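The Jeltau Gauge

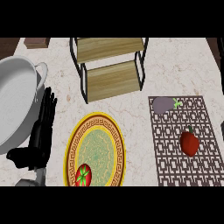 The gauge house at Jeltau stood on the left bank, 18 steps above the low-water mark. It held a float well, a chart recorder, a desk and a bed. Emiliano Palacios had been posted there for one season, to read the river twice a day and to close the file on the old instrument before the new one took over.

The old instrument was a Reisinger drum recorder. A float rose and fell in the well. A steel tape ran from the float over a pulley, and the pulley drove a pen across a paper chart. The drum turned once in eight days. When the chart was full, the observer removed it, wrote the start and stop times in the margin, signed it and fitted a blank one. The work took a few minutes if the ink was fresh.

The new instrument was a pressure sensor in a pipe, made by Dutura. It stored its readings and sent them to the district office in Huluseck every hour. It did not need ink or an observer.

The instructions for the overlap period were on one page. Both instruments were to run together through October. Differences of less than one centimeter were to be ignored. Larger differences were to be logged with the time, the weather and the reading on the staff, a painted board bolted to the bridge pier. The staff was the reference. If an instrument disagreed with the staff, the instrument was wrong.

For the first two weeks there was nothing to log. Palacios read the staff at seven in the morning and at seven in the evening. He wrote the figure in the book. He checked the drum, then the display on the new unit, and wrote those figures beside the first. The three columns ran down the page like copies of each other.

Then the drum began to read high at night.

It happened between two and three in the morning. The pen climbed four centimeters, held for a little under an hour and came back down. The sensor showed no rise. By seven, all three readings agreed again. The trace had a flat top and clean sides. Floods did not look like that. A flood rose fast and fell slowly, and the falling side always had a curve in it.

He logged it. The next night it did the same, and he logged that too.

He went through the usual causes. A sticking pulley would hold the pen in place, but would not lift it. A slipped tape would move the zero and leave it moved. A leaking float sat lower in the water and made the drum read low. An animal in the well would make a ragged trace. He opened the well cover, lowered a lamp and saw black water, the float and the tape. He cleaned the intake pipe with the long brush. He oiled the pulley. The pen climbed again that night, at ten minutes past two.

He called the office. Clémence Ferrand answered. She had charge of records for the whole district, and she spoke with the pauses of a person who was writing at the same time.

"Does it affect the daily mean?" she asked.

"By very little."

"Is it over the limit?"

"Yes. Four centimeters."

"Then log it. Has the staff been read during one of these?"

It had not. He had been asleep for all of them, and he said so.

"The staff is the reference," she said.

That night he set the alarm for half past one. The path to the bridge was gravel for the first part and then planks. He had a flashlight, the book and a pencil, and a coat that belonged to the gauge house and was too wide in the shoulders. At two he read the staff. It stood at 95 centimeters. He read it again every five minutes and wrote the figure down each time. At ten past two it was 95. At a quarter past it was 95, and at half past it was 95. There was no wind. The water along the pier did not move up the paint at all.

He walked back and looked at the drum. The pen stood at 99.

He put his hand flat on the recorder housing and felt nothing. He went to the well, took off the cover and lowered the steel rule to the water. The rule gave 99. He dried it, chalked it and lowered it again. It came up wet to the same line.

The well was joined to the river by an open pipe. Water in the well had to stand at the level of the river outside, allowing a short delay. It could not stand four centimeters higher for the better part of an hour. He wrote down both figures, the time of each and the word "repeated."

At three the pen came down. He did not go back to bed.

In the cabinet under the desk were the old charts, rolled and tied by year. He had been told to box them for Huluseck and had put it off. He untied the nearest roll and laid the sheets out on the floor. They were summer charts and there was nothing on them but the river. He tried an older roll, and then one from before the bridge was rebuilt. In that one, in the autumn sheets, he found the step. It started soon after two, it had a flat top, and it was four centimeters high. An observer whose signature he could not read had circled the first one and written in the margin, in pencil, "Staff does not agree. Well does."

The same hand had written under the second one, "As before."

Under the third there was no note. There was none under any of the later ones either, though the steps went on for nine nights and then stopped. The observer had gone on signing the charts. The ink was even and the times were filled in.

Palacios counted back through his own log. The coming night would be the ninth.

He called Huluseck when the office opened and told Ferrand what he had measured. He read her the figures from the staff and the figures from the well. He read her the notes from the old chart. There was a longer pause than usual.

"What did they enter in the yearbook?" she asked.

"I don't have the yearbook here."

"I do. Wait." He heard a drawer, then pages. "Daily means only. There's a remark for that autumn. It says the well was observed to be in good order."

"That's the whole remark?"

"Yes." The pages stopped. "Was the sensor pipe put in the well, or outside it?"

"Outside. It's on the pier, next to the staff."

"So after the end of the month, no instrument will be in the well."

"No."

She was writing again. He waited until she had finished.

"Keep the drum running," she said. "I'll send you more charts. Put it down as a check instrument. I can approve that from here."

On the ninth night he took a chair out to the well and sat beside it with the cover off. The pen was out of his sight, but he had the lamp and the steel rule. At ten past two the tape began to move over the pulley. It made a small dry sound. The water came up the wall of the well past the mark he had chalked there, four centimeters, and stopped. It was quite still. He lowered the rule, read it, and wrote the figure in the book.

On the tenth night there was no step, and on the eleventh there was none.

The parcel from Huluseck came on 6 Nov 2025. It held blank charts, a bottle of ink and a form in two copies, with a line for the purpose of the instrument. Ferrand had filled in that line herself. It said, "Level in well."

He signed both copies, kept one and fitted a new chart to the drum.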